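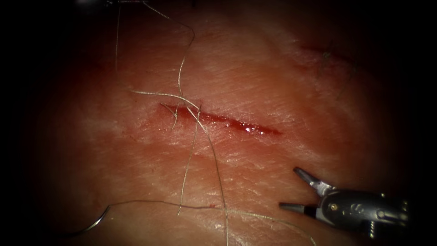
Fios de sutura sobre a incisão, na almofada de treino.

Procuro duas pessoas para virem trabalhar comigo! Sou a Hanna Michalski, trato dos textos e das inscrições nos cursos de cirurgia da Clinness, e preciso de quem goste de escrever, de telefonar e de arrumar calendários (os meus estão uma desgraça). Não é preciso perceber de medicina, eu vim de uma livraria e cá me fui safando.

O dia a dia é este: responder a médicos com pressa, marcar salas, rever os manuais antes de irem para a gráfica e fazer a newsletter com o Reto Tanner, que escreve depressa e pontua pouco. Em novembro há o encontro anual, com 188 inscritos na última edição, e aí andamos todos a correr, aviso já.
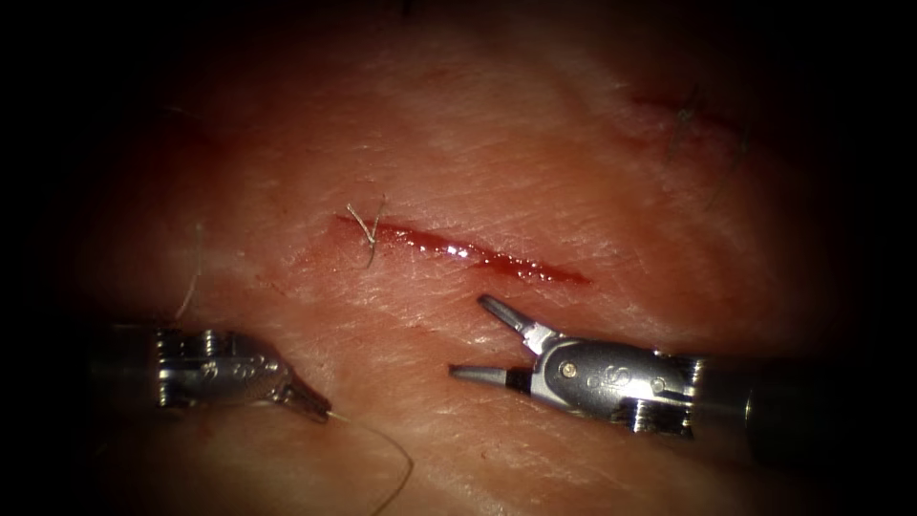 Clinness | Departamento de Formação e Comunicação

O que eu gostava de encontrar: português escrito sem medo das vírgulas, inglês que chegue para um telefonema e alguma paciência com folhas de cálculo. Se souberem polaco, melhor ainda, temos muitos formandos de lá. Carta de condução não faz falta, o elétrico para mesmo à porta.

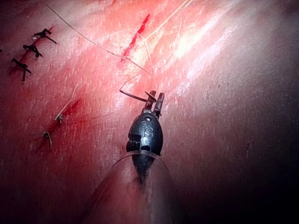 O contrato é de um ano, renovável, a tempo inteiro, com dois dias por semana em casa depois do primeiro mês. O almoço é por nossa conta no Mercado, o café do rés do chão, e a sopa é muito boa!

Mandem o currículo e uma carta curtinha (curtinha mesmo, uma página) até 2023-06-03, ao cuidado da Urszula Malinowski. Dúvidas é comigo, extensão 378, de preferência de manhã.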